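Fendlow two-step acrylic riser, reviewed after a month on the counter
May 2018

I bought the Fendlow riser for the snack table at our community hall, where we sell drinks, chips and sandwiches during the evening classes. The bottles used to stand in a cluster on the tabletop, and people reached over the front ones and knocked them down.

It ships flat in two side panels and two shelves, plus a bag of small screws. Assembly took 18 minutes. The screw holes on one side panel were slightly off, and I had to loosen everything and start again before it would stand square. The instructions are one drawing with no words.

Once together it is steady. We keep six bottles of Coca-Cola on it, three on the upper step and three in front. The back row can be read from across the table, and taking a bottle from it no longer means moving anything. The acrylic is clear enough that the riser mostly disappears and the red of the bottles does the work.

Cleaning is the weak point. Paper towels left fine scratches on the lower step in the first week. A damp microfiber cloth is fine. Sticky rings come off with dish soap.

I had a Lanz wire rack already, a white one with two tiers, and it is still better for bagged snacks. Packs slide on the acrylic and hang over the front of the step. Sandwiches go on a flat cream tray, and the wicker basket gets whatever needs a home. If you sell only bags, buy the rack and skip the riser.

Price was fair for what it is. I would take off a point for the screw holes and another for the scratching, so 8 out of 10. Fendlow also makes a three-step version, but it looked too deep for our table and I haven't tried it. 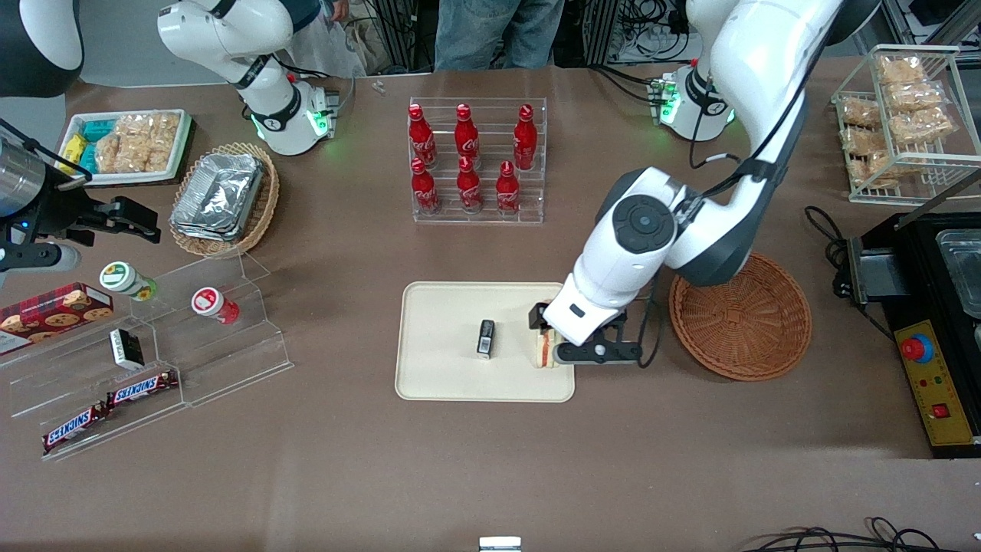

Chukwuemeka Chukwu: Mine had the same problem with the holes. I wrote to Fendlow and they mailed a new side panel, no charge. Does the upper step bow at all if you leave full bottles on it overnight?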